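Speaker notes - "The bag bench: what changed when the arms came in"
Relu Neagu

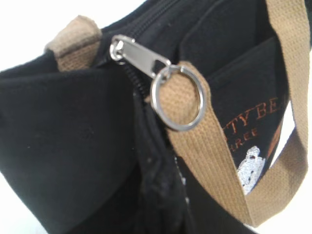
Plostudport, 21 November 2021

14 shares | 3 comments

Hi everybody, I'm Relu. I run the returns floor at Avenen, and I've been in returns long enough to remember when the whole system was a clipboard and a trolley. (Pause for the Makowska table, they'll want to heckle.)

So, bags. Start with the canvas one on the slide - black fabric, tan strap, zipper pull with a split ring on it. Get people to look at the ring and the strap. The strap runs through the ring, so if you grab the pull, you've got the strap too. Any person on my floor sorts that with a thumb. For an arm it's a proper puzzle, and that's why I wanted to talk about soft goods and leave the boxes to someone else.

Before: every returned bag went across a bench. Open the zip, check the pockets, check the stitching, brush off the lint, close it, tag it. We do 300 on a normal day and our benches are not kind to your neck. People rotated off after two hours and grumbled, fair enough.

Now we've got 2 arms on the line, and the crew calls the first one Mira. The second never got a name and I feel a bit bad about it. They do the opening and the close-up look. My people do the deciding.

Say this bit slowly. The job got easier on the hands and harder on the head. All the easy bags go straight through, so what lands in front of a person is the odd stuff, one after another. Is that dust or wear? Is that strap end a bit fuzzy because it's cotton webbing, or because someone dragged it around for a month? Black fabric is the worst for it, it swallows the light, while the metal bits shine back at you like headlights.

Embroidery - mention the pocket. Copper-orange letters, a little white stitched figure, and the strap lying right across part of it. You can't sign off on stitching you can't see. We used to let the arm pass those. We had 142 come back to us in one month, and that was an unpleasant meeting! Now anything covered gets flagged and a person shifts the strap.

Pay: somebody will ask, so bring it up first. We moved the bench crew up a grade when the job changed. It took me far too long to get that through and I should've had it settled before the arms were bolted down. If you take one thing home to your own manager, take that.

Training: we gave everyone one afternoon. Wrong. Give them a week, and let them stop the line without asking. Once they could hit stop themselves, the mood on the floor changed completely - people started telling me what the arm was bad at, with great enthusiasm.

Still not fixed: the noise, the break times (the line doesn't get hungry, we do), and who gets called when it jams after supper. At the moment that's me.

If there's time, tell the one about the 2,000 tote bags. If not, go to questions and leave the bag slide up.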